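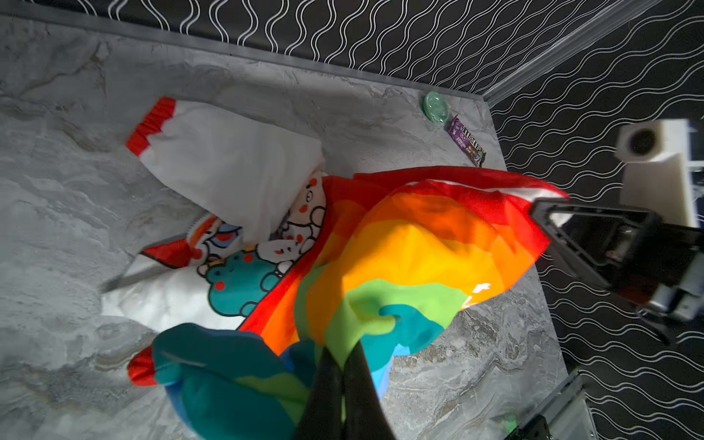
The rainbow cloth between the two grippers, second week of the trial.

Up early and at the unit before seven. I have the Cenis kit until the end of May and then I have to tell Wickramasinghe whether we buy it, rent it or send it back, so I am writing down what happens each day while I still remember it.

Spent the first part of the morning on cloth again. The sales sheet gives cloth a single line, "handles soft goods," and soft goods are most of what we would want it for. The boxes and bottles went fine last week and I have nothing to add about those.

The striped one is the cloth I use most. The bands make it easy to see on the screen which part has been picked up and which way it is turned. With a plain white one I kept losing track of the corner. I left the cartoon print under it so the arms would have to deal with two layers, which is how things come out of a bin in real life. The fingers pinch well. They close on a fold and hold it. What they don't do well is tell one layer from two. Several times today the lower cloth came up along with the upper one, and I had to stop, open the fingers and lay it all out again.

The second arm is the part I would pay for. With one arm you can lift a cloth and put it down in a heap someplace else, and that is all you can do. With two you can at least try for an edge. When both of them had hold of the red edge and pulled apart slowly, the cloth hung straight enough to fold. I turned the speed down to get that. At the factory setting it snaps the cloth tight and one side lets go.

The wrist camera is good and bad. Close in, it is very clear. It does not like glare, and the overhead light puts a white spot on anything shiny or bright. I moved the lamp over by the door and that helped some. The manual says "diffuse lighting recommended" and leaves it there. I will price a proper light panel and add it to the cost, because it is a cost.

Ran the counted test after coffee. One pick is one try at lifting the top cloth alone and setting it down clear of the pile. I did 300. It got 268. Most of the misses were the two-layer problem and a few were the fingers closing on nothing. Gunevex, who sell the kit here, told me to expect better than that after what they call tuning, and tuning is a service they charge for. I asked what it covers and was sent a brochure. Will ask again.

Lunch at the bench. Had a few M&M's after.

In the afternoon I timed the changeover from cloth to boxes and back. You take off the soft finger pads, put on the hard ones, and run the calibration, which walks the arms through a set of poses. It took 90 minutes the first time, with the manual open, and much less the second time. The screws on the pads are very small and I dropped one behind the bench. There are spares in the bag but not many. A clip would be better. I put that on the list of things to say to them.

The software stopped once, a little after three. The message said the left arm had lost its home position. I restarted it, it found home, and it ran until I left. That is the second time since it was delivered. Error number was 518 both times. It is not in the manual. I wrote to Gunevex and they answered within the hour to say it is known and an update is coming. No date given.

Noise is fine. You can talk over it. It runs warm at the base after a few hours but not so that you can't put a hand on it.

As of tonight I would say rent. The price to buy assumes you run it all day, and we would use it mornings at most. If the Nendutville order comes in, that changes, and I would want to look at the numbers again with the tuning and the light included.

Tomorrow: thicker towels, then the fitted covers with elastic, which I have been putting off. Also find that screw.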